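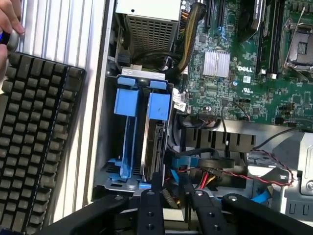 Gonness is a collection of short, labelled recordings of desktop computers being taken apart and put back together, and I'm so pleased to have the first proper release out! It covers opening the case, freeing the drives, unplugging power leads, lifting out memory and then doing the whole lot in reverse. Office towers make up most of it, and they are lovely things to learn on: lay one on its side and you've got blue plastic drive carriers, memory slots with white latch tabs and that fat bundle of yellow and black wires by the power supply, all within a hand's reach. The Dell board is one of my favourites for this, with plenty going on around the heatsink and the slots.

Areeba Marwat
8/10/23

What's in it

The release holds 2539 clips from 28 computers. Each clip covers one job from start to finish, such as "take out a drive carrier" or "plug in the main power lead". Clips run for up to 300 seconds; anything longer was split at a natural pause, and the parts share a job number so you can join them up again.

The folders are:

- `open/` – side panels, catches and case screws
- `drives/` – carriers, cages and drive leads
- `power/` – power supplies and everything that plugs into them
- `board/` – memory, expansion cards, heatsinks and small header wires
- `close/` – refitting panels and tidying leads

A few jobs could sit in more than one folder (moving a power lead to get at a drive, say). I filed those by whatever the job was trying to reach, and listed the other folder in the `also` column.

Labels

Every clip has a row in `jobs.csv` with the job name, the computer number, the part, the tool and the result. Results are `done`, `part done` or `stopped`. Please don't throw away the stopped ones! A stiff latch or a lead caught under a cage teaches you a lot, and some of my happiest finds came from reading the notes on those rows.

Part names are plain words. I started with makers' names for everything and it got silly very quickly – three names for the same bracket – so the list was redone in April. The old names are kept in `old_names.csv` for anyone who used the trial version, which was called Veres.

The machines

All the computers were retired from the offices at Bastier and had their drives wiped before we started. They had been used for years, so expect worn keyboards, dusty fans and screws that don't match. I love this about them, but it does mean the set says very little about brand new machines. There are no laptops, and only 2 small-form cases.

Known problems

- Memory jobs are over-represented in `board/`.
- The `tool` column is blank where a job was done with fingers alone. It should say `none`, and will in the next release.
- Screw sizes are given only where they were measured.
- Jobs 114 and 115 have swapped notes.

Getting started

Read `jobs.csv` first, then try `drives/`, which has the cleanest labels. The splits in `splits/` keep each computer wholly in one part, so please use those if you want to compare results with ours. Alon, the little viewer in `tools/`, opens a clip next to its row and lets you fix a label as you go. Corrections are very welcome – send the job number and the new wording, and I'll add them to the next release with your name beside them if you'd like.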